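Setting Up and Maintaining the Hand-Held Gripper Station

Droltelen Workshop Notes, Bench Cell 2

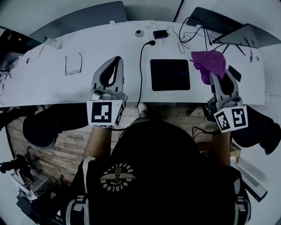

These notes cover the preparation of the station at the start of a shift, the checks made between sessions, and the small repairs that operators may carry out themselves. Anything not listed should be referred to the Bemau service desk. The same procedure applies to the second cell at Andel, except that the power supply there is switched from the wall.

Before starting

Allow 20 minutes for the full procedure. Have to hand a lint-free cloth, a small cross-head screwdriver, a spare set of finger pads and the station logbook. Keep drinks away from the cables and adapters.

1. Inspect the fingers

With the power off, open and close each gripper slowly by hand. The movement should be even through its whole travel. A finger that sticks near the closed position usually has lint in the joint, particularly after work with fabrics. Brush it out dry. Oil must not be used, as it spreads to the pads and marks the cloths.

Look at the black pads on the fingers. Replace a pad when its surface has become shiny or one corner has lifted. Pads are changed in pairs, and both old pads are discarded. Press each new pad down firmly from the middle outwards and leave the gripper unused for the time given on the packet.

2. Clean and check the marker cubes

Each gripper carries a white cube at its base with printed black-and-white markers. The tracking software relies on these to find the gripper, and a fingerprint across a marker is enough to cause a dropout. Wipe the faces with the dry cloth. If a marker is scratched or peeling, fit a complete replacement cube from the Villca spares box. Do not stick a new print over an old one.

The cube must not turn on its mount. If it does, tighten the screw until it is just firm - the thread is cut in plastic and strips easily. A cube that has been moved or replaced must be calibrated again (see section 4).

3. Route the cables

Each cable should leave its handle in a loose curve, with enough slack for the operator to reach the back of the desk. Check for kinks where the cable meets the handle. Do not wind a cable round the handle for storage.

4. Calibrate

Switch on and wait for the status page to show both grippers. Hold each one still in view of the camera until its reading settles, then open and close it fully five times. The software collects 1,000 samples per gripper and reports how many were rejected. Up to 20 rejected samples is acceptable. Above that figure, clean the markers and repeat. If the second attempt also fails, check the overhead lighting for glare before calling Bemau.

5. Between sessions

Rest both grippers at the near edge of the desk with the fingers pointing away from the operator. Enter the session count in the logbook. Finger joints are due for service after 144 sessions, or in March if that comes first.

Closing down

Stop the recording before switching off - files left open are not copied to the server. The server is unavailable on Saturday mornings, and recordings made then are copied across in the afternoon.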